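Revenue Timing in a Software Sale: The Nenetard Case
Final project report, Introduction to Business Law and Accounting
27/10/2024

1. Background

Our group was asked to pick a dispute over the sale of a company and explain how the accounts were used by each side. We chose the sale of Nenetard, a maker of billing software, to the Vesgate group. Vesgate claimed after closing that Nenetard had booked sales too early, and it asked for part of the price back.

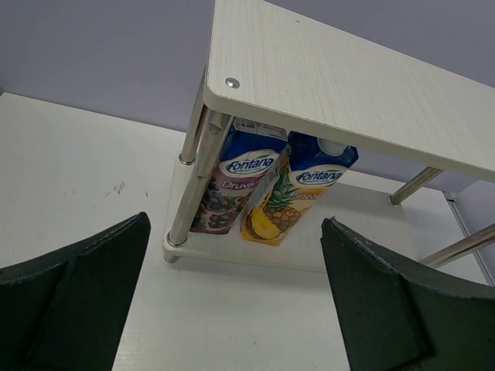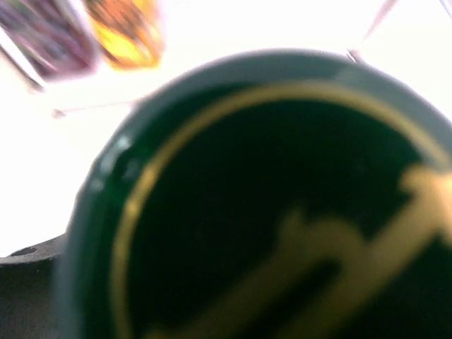
2. Question

We wanted to know if the early sales were against the rules, or if the two companies just read the rules differently. We did not try to decide who should have won.

3. Sources

We used the written ruling, the contract summary attached to it, and the customer list that both sides agreed on. The list has 2,349 license contracts. Of these, 2,071 were never in dispute. We left out 464 pages of emails that were in the court file, as most of them dealt with staff pay and office leases.

4. What happened

Nenetard sold many of its licenses through a reseller called Kurura. When Kurura signed an order, Nenetard counted the full amount as a sale on that day. In many cases Kurura did not have a final customer yet. Vesgate said the sale should have been counted only when a customer signed.

Nenetard answered that Kurura owed the money either way. The contract did say this, but a side letter signed in June let Kurura return licenses it could not sell. The side letter was not in the folder given to the buyer's accountants, Navarrete. The court spent more time on this letter than on anything else.

5. Findings

Before the side letter, we think counting the sales on the order date can be defended. Kurura carried the risk and had paid late but in full. After the side letter this is much harder to support - the right to return the licenses means the risk stayed with Nenetard.

The court reached close to the same result. It allowed the claim for the orders placed after the letter and turned down the rest. Navarrete was criticized for not asking about return rights, but it was not a party to the case.

6. Limits

We only had the public version of the ruling, and the price per license is blacked out. This meant we could not work out how much the early sales changed the total for the year. Two of the tables in the contract summary also use different year ends, and we followed the one used by the court.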